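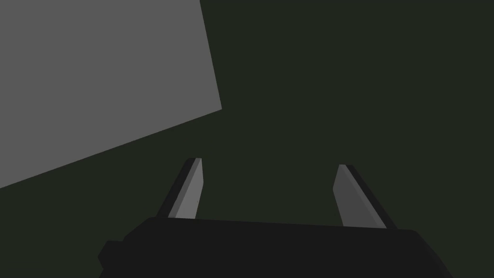
Na Griltska, a impressora do terceiro andar passou a pedir crachá numa segunda-feira de dezembro. Antonina Polishchuk encostou o dela ao leitor. O ecrã pensou um bocado e respondeu: utilizador desconhecido.

– É da sincronização – disse Wim Smits, o consultor da Dedport, que já tinha a resposta pronta antes de ela acabar de ler. – O diretório demora a propagar.

– Trabalho cá há 16 anos. Quanto é que ainda demora?

Ele sorriu para o tablet. O Shawky, explicou, ia poupar 800 folhas por semana ao departamento. Antonina perguntou quem as tinha contado. Wim falou de um piloto em Brernitz, com resultados muito animadores.

– E em Brernitz imprimem?

– Imprimem menos.

– Isso acredito.

Tentou outra vez. Agora o sistema reconheceu-a, mas como visitante, com direito a duas páginas a preto. O contrato tinha três. Mandou imprimir as duas primeiras e copiou a última à mão, na secretária, com a letra de quem preenche uma reclamação.

Ao fim da tarde, Wim veio pedir-lhe que assinasse o relatório de aceitação.

– Mande-mo em papel – disse ela.

Ele foi até à máquina e encostou o crachá. Antonina ficou a ouvir o apito, depois outro, e começou a arrumar a mala.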